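How to Wash Flannel Shirts So They Stay Soft

Flannel gets its feel from a brushed surface. The fibers on one or both sides have been raised into a short nap, and that nap is what wears out first. Hot water, long cycles and too much detergent all flatten it or roll it into pills. The method below is for cotton flannel. If your label says wool, follow the label.

Before the first wash

Check the care tag for the fiber content and the highest water temperature. Cotton flannel often shrinks a little in the first few washes, mostly in the sleeves and body length. If a new shirt already feels short in the arms, exchange it before washing.

Test dark colors by pressing a damp white cloth against an inside seam for a minute. If color comes off, wash the shirt by itself the first 2 times.

Sorting and loading

Keep flannel away from towels, fleece and anything with a zipper. Towels shed lint that sticks to the nap. Empty the pockets, unbutton the cuffs and front, and turn the shirt inside out. Buttoned shirts twist in the drum and pull at the placket.

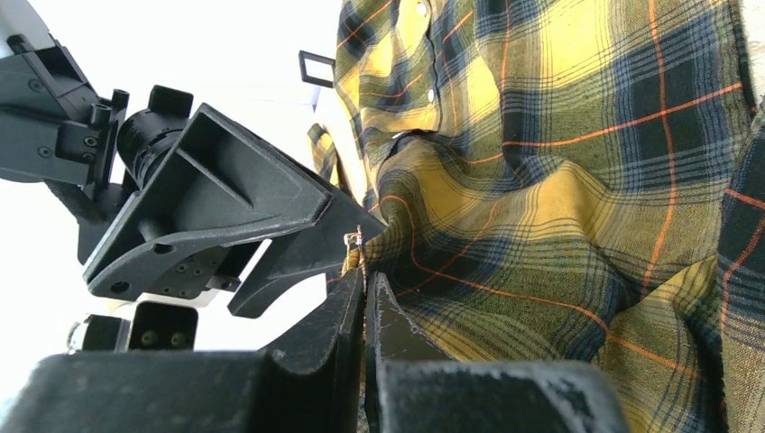 Plaid flannel with small white buttons on the placket.

Fill the drum no more than halfway. For a front loader that is usually 6 shirts or fewer.

Washing

1. Set the machine to cold and gentle.
2. Use half the detergent you would use for a normal load. A liquid rinses out more easily than powder in cold water.
3. Skip the fabric softener. It coats the fibers and the shirt feels waxy after several washes. Half a cup of white vinegar in the rinse compartment works well in hard water.
4. Spin at 1000 rpm or lower.

For grease or collar stains, rub in a drop of dish soap with your fingers and let it sit 15 minutes before the wash. Don't use a stiff brush.

Drying

Take the shirts out as soon as the cycle ends. Shake each one hard, then smooth the collar and front by hand. Hang on a wide hanger out of direct sun, or tumble on low and remove while slightly damp. High heat does more damage than anything in the washer.

Pilling and wrinkles

Pills show up first under the arms and at the cuffs. Lay the shirt flat and go over them lightly with a fabric shaver. Iron on the inside, on medium, with the cloth still a bit damp.

Comments

Derek Crabtree: Does the vinegar leave a smell?

Odair Guerra: Not once it's dry. I use it on every load.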